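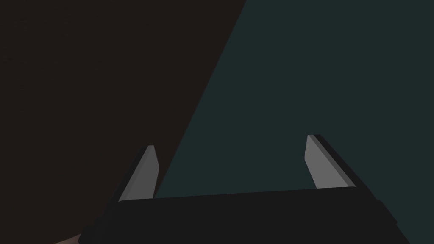 ## Recording demos by remote control in Clavirum

The Brondik guide says 30 demos will teach a simple pick. I doubt it. We recorded 1,000 before the policy stopped missing, and I wouldn't call it reliable even now.

1. Start every demo with the gripper open and nothing between the fingers.
2. Drive slowly. The wrist view is dim and plain, so depth is hard to judge - keep the side view up as well.
3. Close once. If you fumble, delete the take. "The model learns from recovery" is a nice theory I haven't seen work.
4. Stop after 8 takes and replay them all.

Don't trust the success counter. It marks a take as good when the fingers close, whether or not they hold anything.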